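# Prillport spoon demos

Hi! These are the hand-held gripper demos that Khadija Helmy and I recorded for the spoon task, and this README is mostly me writing down what I'd otherwise have to answer by message.
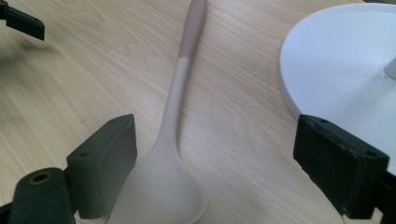 We went with hand-held recording for nearly everything. I did try remote control first, and I was painfully slow at it - my wrist angles came out jerky and I kept pausing to think. With the tool in your own hand you just do the thing, and the motions look so much more natural (Ximeng Duan plotted both and the difference is kind of embarrassing for me).

## What's in it

- `hand/` - 600 demos, one folder each
- `remote/` - 33 demos by remote control, all mine, kept for comparison
- `notes.csv` - who recorded it, which table, anything odd

Each demo is one pick and one place. You start with the fingers open, come down over the spoon, close, lift, and set it down wherever the note says. Some people go for the neck and some grab nearer the bowl. I left both in! If your policy can't make up its mind between the two, filter on the `grasp` column.

## Loading

```
python load.py --split hand --max 2
```

Start with two, please. The script unpacks video to disk as it goes and I once filled up the shared drive at Hiltow before lunch. Sorry again, Lurdes.

## Things that will bite you

- Gripper width is normalized, with 1 as fully open. Folders recorded before the July recalibration have `old_width` set in the notes, and you need to run `fix_width.py` on them.
- Khadija is left-handed, so her approach paths lean the other way. I like having them in there, but mirror augmentation on top of that gave me weird results.
- Failed grasps are labeled `miss` and still live in `hand/`. Drop them or use them, up to you.
- A few clips start late, with the tool already over the table. Don't trust the first pose as a home position.

## Still to do

Glória Rocha wants the same task with ladles, and I owe her a proper train/test split by table. Questions go to me, Amna Mohmand, or just open an issue - I do read them, usually in the evening.

Last edited August 30, 2022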